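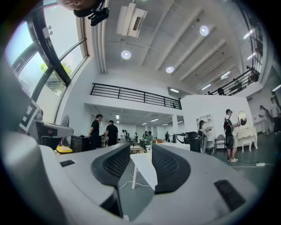

Zornus Open Day Recordings – README

Summary
This data set holds 184 recordings made with hand-held grippers during the July open day at the Rustad hall. Guests were shown how a task is recorded by hand before a robot arm is trained on it, and those who wished to were invited to try it themselves.

Contents
clips/ – video, one folder per station
notes/ – task name, station and start time for each clip
consent/ – blank copy of the form used on the day

Stations
There were four stations on the main floor. Each was run by a member of the Flalla team, who gave a short demonstration before handing over the gripper. Guest attempts are marked "guest" in the notes and were kept even when the task was left unfinished.

Known limits
Audio was removed. Start times for 2 clips are missing. Visitors pass through the background of many clips, and the lens bends straight lines near the edges. Calibration files are held separately and may be requested.

Use
The recordings may be used for research and teaching. Attempts to identify visitors are not permitted.

Contacts
Data: Rodica Buzatu
Open day program: Obinna Chukwu
Removal requests: Marit Nordin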